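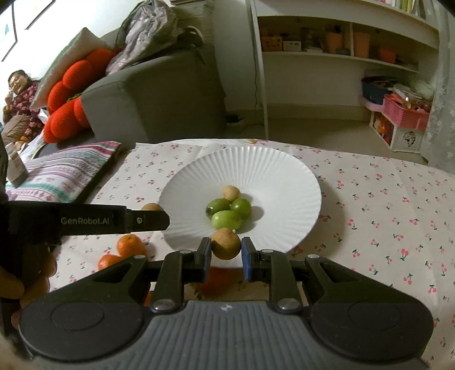
A longan or a close cousin, and the cherry tablecloth.

From: Danai Tzavaras
To: Pips and Stones list
Subject: Re: Things that refuse to come up

On 10 March 2023, Dilwyn Edwards wrote:

> Well, I have followed the advice on this list to the letter and
> have seven pots of compost to show for it. Lychee stones, bought
> from Mirani on the Runbridge road, washed, left on a saucer over
> the sink to dry off properly, put in an envelope, labelled, and
> sown when I got back from my sister's. They have been in the
> airing cupboard ever since. My wife would like the towels back.
>
> Two questions. How long do I give them? And is it worth trying
> longans, or are they the same sort of trouble in a smaller size?
>
> Also, does anyone still have the avocado that was doing the
> rounds at the Grovness swap? I said I didn't want it and have
> changed my mind.
>
> Dilwyn

Dilwyn, give your wife her towels back.

The envelope is what did it, I'm afraid. Tomatoes, beans, sweet peas and all the other sensible things most of us learned on will sit in an envelope until you remember them. Lychee and longan stones won't. They want to be sown more or less with the juice still on your fingers, and once they've dried out they're finished, however nicely you labelled them. I lost two years to this. I had a tin. It had dividers.

So: eat the fruit, rinse the stone, get every scrap of flesh off (it goes furry otherwise, and then you get the little flies, and then you get the conversation about the little flies), and into damp compost the same day. If you can't manage the same day, wrap them in wet kitchen paper inside a bag and don't put them in the fridge. On their sides, just covered. Mine go on top of the boiler with a freezer bag over the pot.

Longans are the same trouble, yes, but I find them better company. The stones are round and dark and very smooth, and mine came up faster than the lychees ever did. They also sulk less afterwards. The lychees put up a handful of lovely coppery leaves and then stood there for months considering their position. The longans just got on with it until I moved them to the back bedroom, where the radiator doesn't work, and that was that until May.

As to whether you'll ever get fruit: no. You live in Grovness. I have read a 600-page book on tropical fruit from Runbridge library -- it's back on the shelf now if anyone wants it, the chapter on mangoes has been rained on and I would like it noted that it was like that when I got it -- and the gist is that you want a hot summer, a cool dry spell to set the flowers off, and a tree that's been grafted or layered. From a stone you could be waiting a very long time, and at the end of it the fruit might be mostly stone anyway. I grow them for the leaves. I tell visitors I grow them for the leaves before they can ask.

Pots: go deeper than you think. I started mine in yoghurt pots and had to cut them out with the kitchen scissors. And rainwater if you've got a butt. Ours out of the tap leaves a white crust and the tips go brown, though the tips also go brown when I water too much, when I water too little, and when we have the heating on, so I may be blaming the tap unfairly.

The avocado went to Gulonness with the man who brought the damson jam. I didn't get his name. It was already taller than the car and left with its head out of the window. If he's on this list, please could he tell Dilwyn how it's getting on, and the rest of us whether it went under the bridge.

Two bits of list business while I'm here. Would people please trim what they're replying to -- the last digest had 77 messages in it and I had to scroll past the recipe for quince paste in most of them. And the person who offered me 1000 plant labels at the autumn swap: yes please, I've come round to it, though I'll need to hide them from the household.

Dilwyn, Mirani usually have longans in on the branch. Get those if you can, the loose ones have often been sitting about. If you don't fancy the fruit, I'll come over and eat them for you.

Danai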